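Sunday Evenings and the New Fellow on the Second Floor

Sun 2 February

It has been a good long while since I wrote anything here about work, mostly because work has been the same for so many years that there was never much to tell. I clean offices. I have done it at the Hanamstead building for longer than I have had this blog, and if you have been reading since the tomato years you already know about my cart and my bad knee and the elevator that stops an inch too low. But January was different, and my sister says I've told her the whole thing on the phone so many times that I might as well type it up.

So, the short of it is that the company I work for, Borkasus, has started bringing in robots. There were floor machines before, of course, the kind that bump along the baseboards, and we all got used to those in a week. These are the ones with arms and hands, and they come from an outfit called Hindeo, and we have one on the second floor for the winter to see how it does with picking up, straightening chairs and emptying the little bins under the desks.

There are 4 of us on the evening crew, and I won't pretend we were all delighted. We had a meeting in the break room with a tray of cookies, and I have worked long enough to get nervous whenever there is a tray of cookies. The manager told us that no hours would be cut before summer and that we would each get 30 minutes of training a week, paid. Somebody asked what happens after summer and she said she didn't know yet. I was glad she said so, even if I'd have liked a better answer!

My own job has changed more than I thought it would. I used to do my floor in a big loop, kitchen first, then the desks, then the conference rooms, and I could do it with my mind on supper. Now I do the kitchen and the restrooms and then I go and see what the robot has been up to. I look under the desks after it. I move the power cords that people leave trailing, and I put the chairs with the loose wheels off to one side. It's a bit like going ahead of a toddler, picking things up off the rug — and then going behind him too.
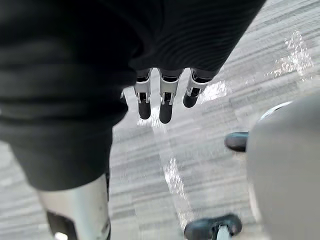 Fingers down over the gray carpet, with that dark ribbed covering hanging above them.

The hands are what I can't stop looking at. I expected something like a claw machine at the fair, and they have proper fingers, with metal joints and rounded black tips, and all manner of tiny slots and pins that I would hate to have to dust. The ribbed cloth puts me in mind of a turtleneck my father wore to church. I asked if it was washable, and the young man from Hindeo wrote the question down in his notebook, so I may have contributed something to science.

What I miss is the talking. The other lady on the second floor and I used to do the desks together, one on each side of the aisle, and we solved every problem in both our families that way. Now she's been moved down to the lobby and I only see her at break. The desks were the dull part of the job and the hard part on my knee, and I am truly thankful not to be bending for 1,000 little bins (it feels like that many by Friday). But the dull part was where the company was, and I hadn't noticed that until she was downstairs.

The knee is better, though. I want to be fair. I came home twice last week and didn't need the heating pad, and I had enough go left in me to make soup.

My sister asked whether I was scared of it, and no, I'm not. I was a little shy of it the first night, the way you are with a new person. Now I say good evening when I come off the elevator. What worries me is the summer, and whether there will be four of us at the next meeting, and I expect I'll go on worrying until somebody tells me one way or the other.

We have been asked to fill in a form about how it's all going, and I've got mine here next to my tea. There are three lines for comments, so I'm going to have to write small. The soup, for those who will ask, was the barley one from the old Zawadzka cookbook, with twice the dill.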